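Cullinane's Ghost Mill at Clarnoston Park: quick review

Posted Sunday, July 10, 2022 by Saoirse Daly

Typing this on the bus home so bear with me. Did the new Ghost Mill twice, once at opening and once just before dinner. Short version, good ride, bad line.

It's a slow boat ride. Boats seat two across. You float into the old mill, lights go out, the miller starts yelling about his missing daughter, and then you're in the grain loft, easily the best room in the place. Huge set. Flour drifting down from the rafters, or something like flour, it was all over my sleeves. My sister screamed at the sack drop both times.

After that it dips a bit. The tunnel is just a tunnel. Speakers were crackly on our first trip, fine on the second. Then the final drop, not big, but they kill the lights right before so you don't get to brace. You will get wet. Front row gets soaked, back row maybe a splash.

Now the line. Sign said 30, we waited roughly 100 minutes in the afternoon, and most of that is outdoors with no shade at all. One fan. One! The old Gravcombe Flume had a covered line and I dont get why they didn't keep it. Bring water, bring a snack, the stand by the exit had sold out of nearly everything by lunch.

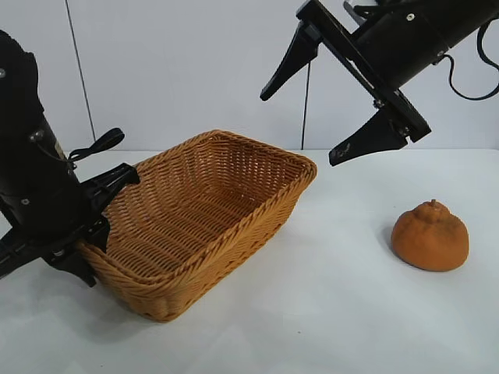
Basket and one orange citrus.

Food over in Viltstead Square is better anyway. Fries decent, lemonade too sweet, seats in the shade. Go there after, not before, trust me on teh boat thing.

Kids: my nephew is 6 and was ok till the loft, then hid in my jacket. Height check at the entrance and they are strict about it. Lockers cost 3 dollars, and they only take cards.

Worth the ticket? Yeah, if you go first thing. Loft and drop are great, tunnel needs work. Going back in the fall if the line calms down.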